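Setting up approval rules for bills

Applies to: Vuvari Payables, all plans with two or more users
Last updated: 6 Apr 2024

An approval rule decides who has to look at a bill before it can be paid. You can have one rule for the whole company or many rules that depend on the vendor, the amount, the department or the location. Bills that do not match any rule go to the default approver.

Before you begin

You need the Administrator role or the Payables Manager role. If you do not see Approvals in the Settings menu, your role does not include it.

Each person you want to add as an approver must already have a user account and must have signed in at least once. Invited users who have not signed in are shown in gray in the approver list and cannot be selected.

If you sync with an accounting package, run a sync first. Departments and locations are read from the last completed sync, and a department added after that will be missing from the drop-down lists.

Set the default approver

1. Go to Settings > Approvals > General.
2. Under Default approver, select Change.
3. Choose a user from the list. You can choose a group if you have set one up.
4. Select Save.

Note: The default approver cannot be left empty. On new accounts it is set to the person who opened the account.

Caution: If you deactivate the user who is the default approver, bills without a matching rule are held with the status Unassigned. They do not move until you pick another default approver and select Reassign held bills.

Create a rule

1. Go to Settings > Approvals > Rules.
2. Select New rule.
3. Enter a name. Names can be up to 140 characters and must be different from the names of your other rules, including archived ones.
4. Under Conditions, select Add condition and choose a field: Vendor, Bill amount, Department, Location or Expense account.
5. Choose an operator (is, is not, is more than, is less than) and enter a value. The last two operators are offered for Bill amount only.
6. Add more conditions if you need them. All conditions in a rule must be true for the rule to apply. To match either of two conditions, create two rules.
7. Under Approvers, add the first approver or group.
8. Select Add step if a second approval is needed. Steps run in order from top to bottom.
9. Select Save as draft or Save and turn on.

A draft rule is not applied to any bill. It stays in the list with a Draft tag until you turn it on.

Note: Bill amount is compared in your home currency, using the exchange rate for the bill date. A foreign bill with no bill date is treated as if it were dated the day it was entered.

Steps and groups

When a step has a group in it, you choose how many people from the group must approve. The choices are Any one member and All members. With Any one member, the bill leaves everyone else's inbox as soon as one person approves it.

A person who entered a bill is skipped as an approver for that bill if Block self-approval is on. If that leaves a step with no approvers, the step goes to the default approver. If the default approver also entered the bill, it goes to the Administrators group.

Caution: Block self-approval is off by default on accounts with only two users. Turn it on under Settings > Approvals > General if your auditor or your bank requires separate roles.

Rule order

A bill can match more than one rule. Payables checks the rules from the top of the list down and uses the first one that matches. Rules further down are ignored for that bill.

1. Go to Settings > Approvals > Rules.
2. Select Reorder.
3. Drag a rule by the handle on the left, or type a new position in the number box.
4. Select Done.

Put rules with more conditions above rules with fewer. For instance, a company might keep a rule for the vendor Hornmont with amounts over 328 above a rule that covers all bills from Hornmont. If the order were reversed, the rule with the amount would never be used.

Changing the order does not affect bills already sent for approval. They keep the approvers they were given when they were submitted.

Test a rule

1. Open the rule and select Test.
2. Choose an existing bill, or select Enter sample values.
3. Select Run test.

The result lists the matching rule and the approvers for each step. It also lists any rule higher up that was checked and did not match, with the condition that failed. Nothing is sent to approvers during a test and no entry is written to the audit log.

If the result says No rule matched, check for extra spaces in the vendor name. Vendors imported from a spreadsheet sometimes appear twice, once with a space at the end.

Reminders

Approvers get an email when a bill reaches them. Further reminders are sent on the schedule under Settings > Approvals > Reminders.

1. Turn on Send reminders.
2. Enter the number of days between reminders. The starting value is 2, and the highest value allowed is 19.
3. Choose whether to copy the person who entered the bill.
4. Select Save.

Reminders stop when the bill is approved, rejected or withdrawn. They are not sent to users who have an out-of-office delegate; the delegate gets them instead.
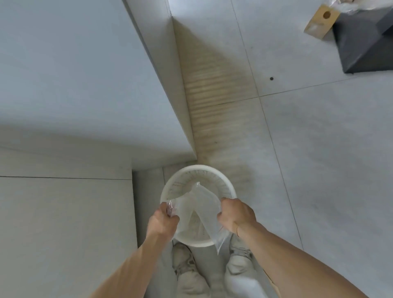

TOPICS IN THIS SECTION: APPROVALS / DELEGATES AND ABSENCES

Name a delegate

Any approver can name a delegate for a set period. An Administrator can do it for someone else.

1. Select your initials at the top right, then Profile > Out of office.
2. Enter a start date and an end date. The end date is included.
3. Choose a delegate. The list shows users whose approval limit is the same as yours or higher.
4. Select Save.

Bills already waiting for you are not moved unless you check Include bills in my inbox. Bills approved by a delegate show both names in the bill history.

Caution: A delegate cannot pass bills on to a second delegate. If both people are away at the same time, bills are sent to the default approver. Check for overlaps before busy vacation periods such as August.

Edit, turn off or archive a rule

To edit a rule, open it and select Edit. Your changes apply to bills submitted after you save. If a bill that is already in progress needs the new approvers, open the bill, select Withdraw and then submit it again. Approvals already given on that bill are cleared.

To turn off a rule, use the switch at the right of its row. It keeps its place in the order and can be turned on again at any time.

To archive a rule, open the menu at the end of its row and select Archive. Archived rules can be viewed but not turned on. Use Copy to new rule if you need one again.

Messages you may see

"Approver limit too low." The last step in the rule has no approver with a limit high enough for the bill. Raise the limit under Settings > Users or add another step.

"Department not found." The department was renamed or removed in your accounting package. Open the rule, choose the current department and save.

"Rule in use." You tried to archive a rule while bills were waiting under it. Turn it off, wait for those bills to clear and try again.

"Location mismatch." The bill has line items in more than one location, such as Moen and Fulusthorpe, and the rule uses Location is. Split the bill by location or use Department in the rule.

Related topics

Approval limits by user
Creating approver groups
Reading the bill history
Submitting a bill again after a rejection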